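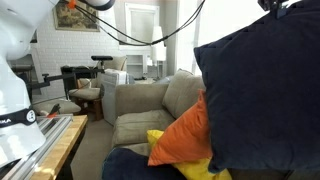

Feather pillow went lumpy in the wash, can it be saved?

griltent
Posted 14/01/2018

Hi all! So my mother-in-law gave us a set of feather pillows from Ondwood a few years back and I love them, but the one on my side of the bed had gotten kind of yellow and (sorry) smelly. The tag says machine washable, so I threw it in our front loader on warm with the regular detergent. Came out looking like a sack of wet socks. I ran it through the dryer on low twice and the outside feels dry, but there are still big hard clumps in the middle and it smells a little like a barn. I don't want to cook the feathers by going hotter. The other pillow hasn't been washed yet and I'm scared to touch it now.

Is it ruined? And should I be using something other than normal detergent? My sister swears by vinegar but she swears by vinegar for everything. We have a pretty small dryer, if that matters, and the nearest laundromat is a 2 mile drive.

prisov_laundry
Not ruined! The barn smell is just damp feathers, and the clumps are where they're still wet inside. I did the exact same thing last November with a down pillow and was ready to throw it out.

What worked for me was low heat and a lot of patience. Put it in with a few clean tennis balls (or dryer balls if you have them, I just stole ours from the dog and washed them first). Every half hour or so take it out, find the clumps with your fingers and pull them apart through the fabric, then give the whole thing a good shake from both ends. Mine took most of an afternoon. When you think it's done, leave it somewhere airy overnight and smell it again in the morning. If there's any funk at all, back in it goes.

For detergent, go easy. I use maybe a third of what I'd use for a load of towels, liquid and not powder, and I run a second rinse. Skip the fabric softener completely, it makes feathers stick together. Vinegar in the rinse won't hurt anything but I never noticed that it helped either.

Oh, and wash the other one too, but get this one finished first. People do say to wash them in pairs to balance the drum, but in a small dryer two pillows just sit there like a plug. I put a couple of bath towels in the washer to even it out.

halasz_fan_100
just buy new ones, pillows are cheap

ondwood_owner
I'd go to the laundromat, even with the drive. Those big tumblers have room for the pillow to really open up and it goes so much faster. Bring quarters and a book!

One thing I'd check before you do anything else is the seams. Mine had a tiny split at the corner and I was picking fluff out of the lint trap for weeks. A few stitches by hand is plenty. And if the cover under the pillowcase is stained, get a zippered protector once it's dry. I wash the protector every month with the sheets and the pillow itself only needs doing about twice a year.

Also, don't iron it. I tried. It smelled terrible.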